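FOR IMMEDIATE RELEASE
February

Pekon to let small packing firms teach two-armed robots by hand and by remote control

Pekon has opened a teaching service for small packing and kitting firms that want a robot to pick up their own goods. Staff from the firm show the robot the job themselves, either by moving its arms by hand or by driving them from a set of matching handles. They write no program. The service runs from the Pekon workshop in Gevesero and is open for bookings now.

It follows a trial with Yazıcı, a gift and stationery packer, in which 9 members of the packing staff recorded handling jobs over one winter. None of them had worked with a robot before. Pekon staff set up the cell, started and stopped the recordings, and otherwise kept out of the way.

The work is done in an enclosed cell built on an aluminium frame, with two arms fixed to a rail along the near edge. The person teaching sits outside it. Each handle has the same joints as the arm it controls, so a bend at the elbow or a turn at the wrist is copied inside the cell as it is made. A trigger opens and closes the gripper. Recording is started with a foot pedal, which leaves both hands free.

A recording holds the position of each joint, how far each gripper is open, and the view from three cameras: one fixed to look into the cell and one at each wrist. All of it is stored against the same clock, so that what the arms did can be matched with what the cameras saw.

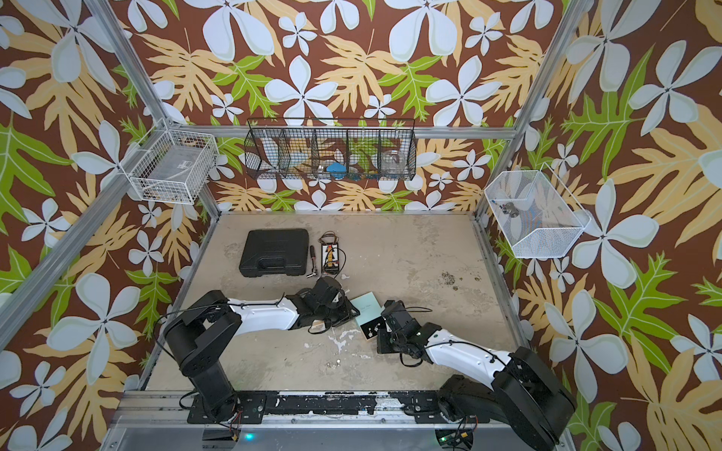
Toshio Oshima said the hardest part for most newcomers was slowing down. People who pack all day have fast hands, he said, and they tend to drive the arms at the same pace on their first morning. The arms can keep up, but the recordings suffer, and he would sooner have one calm attempt than several hurried ones. He added that by the afternoon most people had found a speed that suited them and had stopped looking at their own hands.

When to use hands and when to use handles

Pekon offers both ways of teaching because they suit different jobs.

Moving an arm by hand works well for setting a start point, a resting place or a path round something that must not be touched. The motors are put into a slack mode, the person takes hold of the arm and guides it, and the positions are saved. It takes a few minutes to learn. Its weak points are that the person's own arms and sleeves get into the camera views, and that it is awkward to guide two arms at once.

Remote control takes longer to get used to, but it gives cleaner pictures and lets one person use both arms together. It also makes the person work with what the robot has to work with. If a carton cannot be gripped from the side that seems natural, this comes out while the job is being shown, and the teacher has to find another grip.

At Yazıcı the staff used hand guiding to set the resting places and remote control for everything else. The jobs they chose included turning a small box over, standing a block on its end, moving pieces out of a corner and handing a piece from one gripper to the other. The handover took the longest to teach. Both grippers have to hold the piece for a moment, and if the first lets go too soon it drops.

What counts as a good demonstration

The trial led Pekon to change the advice it gives to new teachers. The first version of the guide asked for every attempt to be as alike as possible. Staff followed it closely, and the robot learned to reach for one spot and did badly when a piece lay a hand's width away.

Teachers are now asked to move the pieces between attempts, turn them, and start the arms from different resting places. They are asked to keep the method the same, though. If a block is gripped low on both sides in one attempt, it should be gripped low on both sides in the next.

Soft and light pieces are used a good deal in the early sessions. They do little harm when dropped, and a new teacher who squeezes too hard can see the result without breaking anything. The gripper fingers have no sense of touch that can be passed back to the handles, so teachers have to judge by eye when they have hold of something. A screen beside the handles shows the wrist views, and teachers are encouraged to look at them as well as straight into the cell.

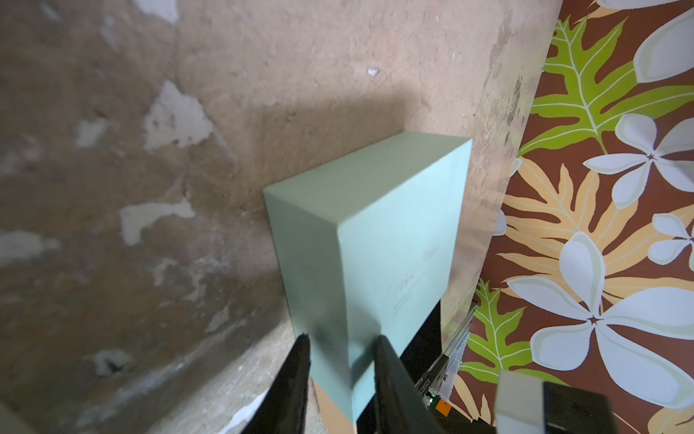

Judging by eye was the point raised most often in the notes Yazıcı staff kept during the trial. Several wrote that they could tell from the fixed view where the arm was, but needed the wrist view to tell whether both fingers were in contact. One asked for the wrist pictures to be made larger on the screen, and this has been done. Another asked for a way to mark a recording as poor straight away, without having to wait for the end of the session. There is now a second pedal for that.

Poor attempts are kept. A slip followed by a steady second grip can be useful, as it shows the robot how to recover. What is thrown out is any recording in which the teacher stopped to talk, reached into the cell or changed their mind about the job half way through.

Sessions are limited to 60 minutes at the handles, followed by a break. Pekon set the limit after looking back through the trial recordings with Yazıcı and finding that grips became less tidy late in longer sessions. People also reported sore shoulders. The handles can be raised or lowered, and there is a left-handed pedal layout.

Results from the trial

At the end of the trial, the robot was tested on the box-turning job with no person at the handles. Pieces were set out by a member of the Yazıcı staff who had taken no part in the teaching. The robot finished the job in 84 per cent of attempts. Most of the failures came when a box was lying flat against a wall of the cell, where there is little room for a finger to get behind it.

The handover job was less successful and is not yet offered as part of the service. Pekon will go on recording it in Gevesero and will ask firms that book a place whether they would like to take part.

Oshima said firms should not expect the robot to be as quick as their own people. "It is slower than a packer and it will be slower for a good while yet. What we can offer is that the people who know the goods are the ones who show it what to do. When the box changes, they can come back to the handles and show it again."

Yazıcı has said it will continue with the service and plans to have its own staff record new lines as they come in. The company does not intend to use the robot for fragile stock at present.

Goods brought in by customers

Firms are asked to bring their own goods to the first session. Plain test blocks are fine for learning the handles, but printed lids, rounded edges and thick sides all change how a piece looks to the cameras and how it sits between the fingers. Cartons should be the ones in daily use and in their usual state, including any that are slightly scuffed.

Pieces should be small enough to be held in one gripper. Glass, liquids and anything with an open blade cannot be accepted. Firms that are unsure can send measurements beforehand, along with a note of which way up the piece normally travels. Where a box has a separate lid, please say whether it lifts off freely, as this affects where it can be held.

Customers do not need to bring trays or fixtures. Part of the purpose of the first session is to find out whether the job can be done without them.
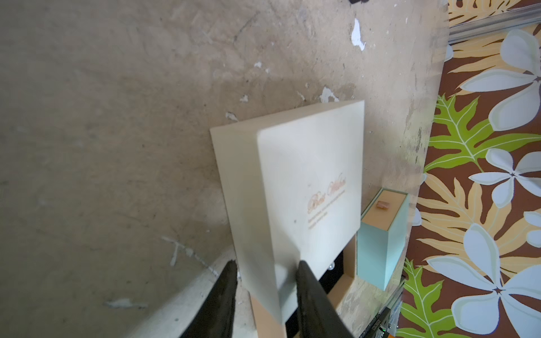
Booking and cost

The service is sold as a block of 3 teaching days. The first is spent on learning the handles and choosing a job. The second is for recording, and the third is for testing and for filling gaps, which usually means more attempts with pieces in the positions that gave trouble. The days do not have to follow one another, and most firms will want a gap between the second and third so that the robot can be trained on what has been recorded.

Two people from the same firm can share a place and take turns at the handles. Pekon recommends this, as one can set out the pieces while the other teaches. Extra days can be added later at the same daily rate. A price list is available on request.

Recordings belong to the customer. Pekon keeps a copy for the length of the contract and will delete it when asked. Teachers' voices are not recorded, and the cameras point only into the cell.

The handles and recording software

The handles are made for Pekon by Kirnik, which also supplies spare joints and triggers. They can be hired by firms that already have suitable arms of their own. The recording software is included in the hire and runs on an ordinary desktop computer. A printed copy of the teaching guide comes with each set, and the current version can be sent by email.

Firms hiring the handles should allow a morning for fitting. Each joint has to be matched to its partner on the arm before first use, and the check should be repeated if a handle is dropped or moved to another bench.

Notes for editors

Pekon sets up small robot cells and trains people to use them. It is based in Gevesero.

Yazıcı packs gifts and stationery for independent shops.

Toshio Oshima is available for interview by telephone in the mornings. Visits to the workshop can be arranged through the Pekon press desk, and visitors are welcome to try the handles. Please wear flat shoes for the pedals.

Ends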